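Wrapping bouquet stems: tape or sleeve?
Crafts and Flowers > Arranging

tillyrow
Posted 1 December 2019
I've put my hand up to make hand-tied bouquets for a charity lunch in January. 30 bouquets, one for each table to give away at the end. I can do the flowers. What I can't settle on is the handles. Ribbon takes me ages and always slips down. Has anyone used the Arel wrap, or is plain floral tape good enough?

gumleaf_928
Plain tape. Start right under the flower heads, pull it tight as you go down and turn the end under. It doesn't look fancy but it holds, and people's hands cover it anyway.

dorrit
I'd go the other way. Tape goes tacky in a warm room and picks up every bit of fluff. I use a smooth sleeve over the stems. Okoth used to sell them in colours, not sure if they still do. Match the sleeve to the leaves or pick one strong colour and stick with it across the tables.

gumleaf_928
Never had tape go tacky, and I've done plenty of summer weddings. Sleeves slide off if the stems aren't bound first.

dorrit
So bind them first. Two minutes with an elastic band.

marlow_k
We did a bouquet afternoon at Endard and had both green and blue handles. I was for green and still am — it just reads as more stem. The blue is all right with pinks and reds but you notice it before you notice the flowers.
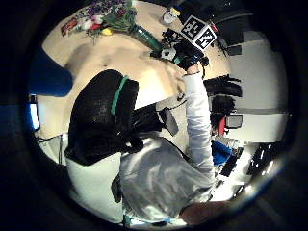

Green handle first, then the blue.

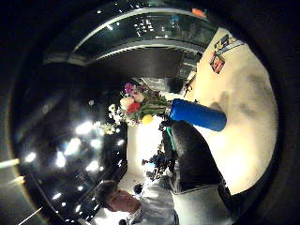
Whichever you pick, leave enough handle for a whole hand. Ours were tested by getting people to hold them for a while, and the short ones were annoying. Also keep the heads grouped at one side if they'll be lying on a table, so they don't get squashed from underneath. I'd put one small yellow flower low down in each as well. It ties mixed colours together without costing much.

tillyrow
Thanks, that's useful. I like the blue more than I thought I would. The tablecloths are white so a bit of colour on the handle might be good. What about filler? I was going to skip it to save money.

dorrit
Don't skip it. A few sprigs of small white filler and you can use fewer roses. Cheaper in the end.

gumleaf_928
Agree with dorrit on that one. Disagree on the yellow though. With purple and red already in there it looks like leftovers to me.

marlow_k
Fair enough, matter of taste. I'd still put it in.

pennywort
If you're buying in bulk, Tritenance had mixed bunches on special last time I looked. Order 2 more than you need. Something always snaps on the drive over.

tillyrow
Good tip. I'll make one of each this week, leave them on the kitchen bench overnight and see which handle stays put. Will post how they go.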